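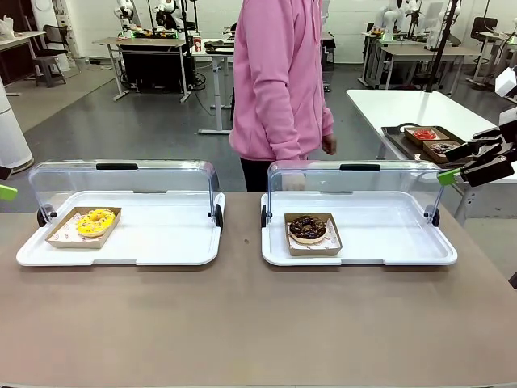 Ticket 2643
Patient support portal, Clendon charity
Status: Resolved
Opened by: Yi-chun Hsiao
Handled by: Hok-lam Ho

Yi-chun, 9:20 am
Hi! The fatigue diary saves fine on my laptop, but on my phone my last entries vanish when I tap Send to nurse. Epilepsy clinic is in April and I'd love to bring a full one!

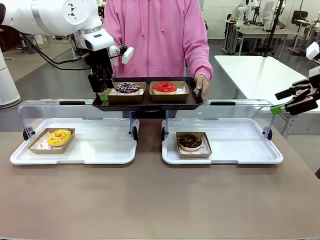
Hok-lam, 10:05 am
Great report, thank you! I can see 41 entries on our side, so they're safe. Which app version are you on?

Yi-chun, 10:12 am
Oh, brilliant!! It says 1681.

Hok-lam, 10:30 am
Got it. That build hides any entry with a seizure note over 20 words. Please update, log out and log back in.
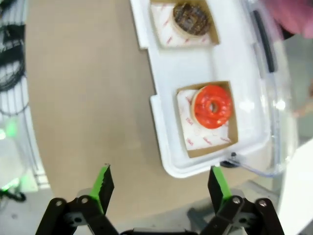 Yi-chun, 11:02 am
All back, even the long ones (I do go on a bit!). Thank you so much!

Hok-lam, 11:10 am
Lovely! Closing this one.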